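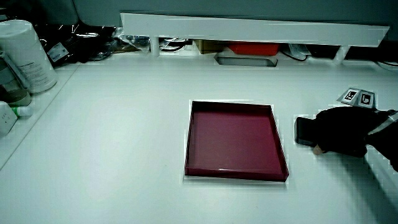
Maroon tray, white desk, shelf still up on its posts.

So I finally gave in and bought the tray. Everybody who writes about desks says you need one. Drop your keys in it, drop your pens in it, and your desk will stay clean forever. I have doubts. Thread.

First, the tray itself. Square, shallow, straight sides. Trusia sells it in maroon and in a green I didn't like. The floor of it is a bit lighter than the walls and it's shiny, so I expect to see every crumb.

My problem with trays in general: a tray doesn't put anything away. It draws a line around the mess and we all agree to call it tidy. Put six receipts on a table and you're a slob. Put them in a tray and you have a system.

Mahsa Tehrani wrote a long post in April saying a tray "gives small things a home." Small things had a home. It was the drawer. I stopped opening the drawer. I don't see how a tray fixes that.

Now the shelf. Long white board, two round white posts, runs along the back of the desk. The Hegyi catalog says it "frees up your work surface." I'd say it gave me a low garage to park stuff in.

Under there right now: a red-orange box, a cardboard box, a clear plastic bag of small bits, and cables. I put the bag there when we moved to Flanstead, meaning to sort it that weekend. Ha.

And the cables. I have read the cable advice. Ties, sleeves, clips, the little stick-on channels. I've tried 2 kinds of clips and both let go by the end of the first summer. I'm not buying a third kind because a guy with one laptop and a plant says it changed his life.

The desk has a slot set into the top, gray, rounded ends. Somebody at Pullbridge must have been proud of that slot. The red-orange box is parked right behind it.

Jouko Hirvonen replied to my last thread to say I'm overthinking it and should throw out anything I haven't touched in 70 days. Jouko, that's most of my tools and my passport.

One thing I'll give the tray: it's small. You can't hide much in something that shallow. A deep basket would be full by dinner and I'd never see the bottom again – ask me about the hall basket. Or don't.

So here are my rules, and I'm writing them down so you can all laugh at me later. Nothing lives in the tray overnight except keys and one pen. No mail. No coins. No "I'll deal with it tomorrow" screws.

The stuff under the shelf is a separate fight. Bag first, then the cardboard box. The cables can wait, they've had practice.

Marjan Asadi has already bet me coffee that there's mail in it within a week. I took the bet, and I don't like my chances.

If you've had one of these for a year or more, tell me what's in it today. Don't clean it out first.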